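Hollis Bench Network: Cabling Gallery

The bench network at Hollis was recabled in April. The old runs were a mix of lengths and colors, and several had lost their locking tabs. 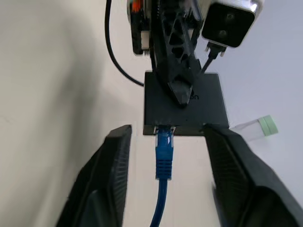
Patch leads for the new layout come from Serker in one length, 600 mm, with booted RJ45 plugs. The boot keeps the bend away from the crimp and covers the tab when a lead is pulled back through a bundle.

Plug seating
Push until the tab clicks, then pull back lightly on the boot. A plug that moves is not latched - reseat it before testing the link.

Bend radius
Minimum 5 cable diameters at any point. Leads should hang straight from the port for a short distance before the first turn.

Labels
Each lead carries the same number at both ends. Numbering starts at the Fernier cabinet and stops at 168. Spare numbers are listed on the cabinet door.

Testing
All runs were checked end to end for wire order. 11 failed the first pass and were replaced - the old leads went to Ernumport for scrap.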